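Section 3. Graphics card and power supply: removal and refitting

This section covers the desktop units held as bench stock at Koivisto. Read it through before opening the case. Work on the drives is covered in section 2.

3.1 Before you start

1. Shut the computer down, switch off at the wall and pull the power cord.
2. Hold the power button in for 3 seconds.
3. Lay the case flat with the side cover off and the board facing up.
4. Put on the wrist strap and clip it to bare metal on the chassis.

CAUTION: The fins and edges of the sheet metal are not deburred on all cases. Keep fingers off cut edges when reaching under the drive bay.

3.2 Graphics card

Find the card before touching any cable. On this Dell board it is the NVIDIA Quadro K620, and the name is printed along the black shroud. Check the name against the job sheet. Do not go by the sticker on the outside of the case.

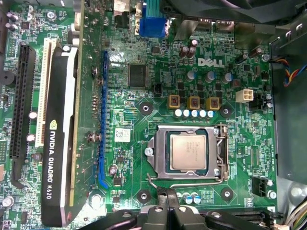

Figure 3-1. Dell motherboard in the case, with Quadro K620 card

1. Disconnect the monitor lead from the card.
2. Release the bracket at the rear of the case. Put any loose screws in the tray.
3. Press the slot latch away from the card and hold it there.
4. Lift the card by its two ends, straight up. Do not rock it from side to side.
5. Place the card in an antistatic bag, Drullatska size 34 or larger.

NOTE: The screw on the card's own circuit board is part of the card. Leave it in.

To refit, reverse the steps. The card is seated when the latch closes without being pushed.

3.3 Power supply

WARNING: Do not open the power supply housing. There are no parts inside that can be serviced at the bench.

1. Unplug the main board connector, then the processor connector, then the drives.
2. Remove the rear screws while supporting the unit with one hand.
3. Tilt the unit clear of the case panel and lift it out.
4. Read the specification label and copy the rating to the job sheet. The label may be upside down from where you stand.

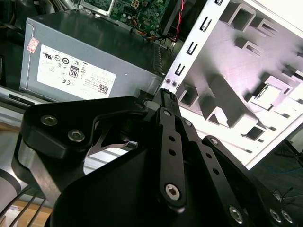 Figure 3-2. Power supply tilted at the case panel, label side forward

5. Fit the replacement with the fan facing the vent. Start all screws by hand before tightening any of them.

Replacement units are listed under Prakura stock code 39. Report shortages to Nneka Igwe.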